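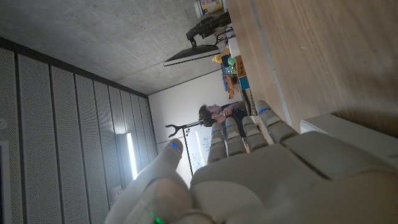
Robotic hand beside a light wooden desk.

Dec 17, 2022 – Magesa Law has opened a contract disputes practice for small suppliers, led by attorney Hamisi Rotich. The practice handles breach of contract and unpaid invoice claims above $2,000.

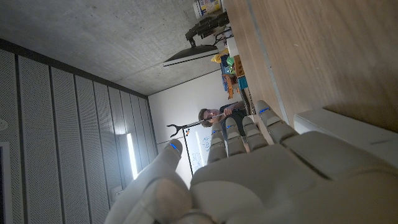
Intake review takes 7 business days. Matters suited to mediation are referred to Cayetano Valcárcel, who joined the firm in March. Fees are fixed through the demand letter stage and hourly after filing.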